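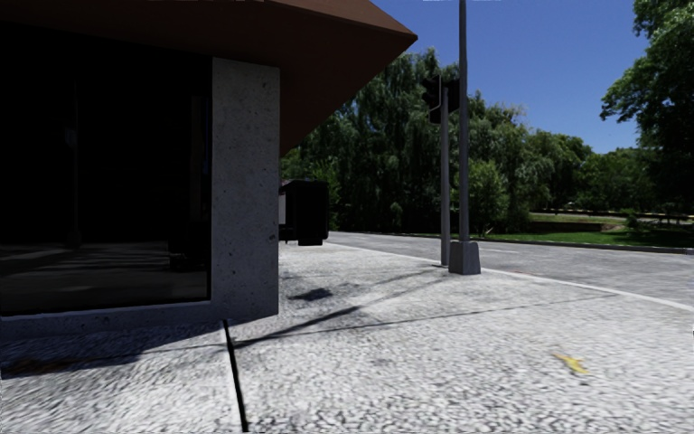
Page last changed: 4 November 2020

Kalton Street Corner – Pre-Run Inspection Checklist

Applies to simulated collection runs for the Pranov sidewalk navigation set. Complete one sheet per map build. Items marked Hold must be cleared before any episodes are recorded.

1. Camera view loads at the start point, sky and trees drawn.
Pass.

2. Building corner, pillar and roof overhang are solid to the agent.
Pass. Contact test repeated 9 times from the pavement side.

3. Window glass is labeled as an obstacle.
Hold. The glass is very dark and the lower part reflects the pavement. The depth channel must be compared with the Kusta reference before release.

4. Both poles near the curb carry separate object labels.
Pass. The concrete base of the taller pole is to be included in its label.

5. Black box-shaped object behind the pillar is labeled.
Hold. Class not agreed. Use "street fixture, other" until the label list is revised.

6. Shadows are not labeled as obstacles.
Pass with comment. Long pole shadows cross the pavement at this sun setting. In the June build, 41 episodes showed the agent stopping at a shadow. Those episodes remain excluded.

7. Small yellow mark on the pavement is treated as ground.
Pass.

8. Curb edge is marked as a limit of travel.
Pass. Episodes in which the agent enters the road are to be kept and tagged – they are not to be deleted.

9. Episode length is set to 60 seconds.
Pass.

Result: not released. Items 3 and 5 are open. Completed sheets are to be stored in the Amissah folder with the build log.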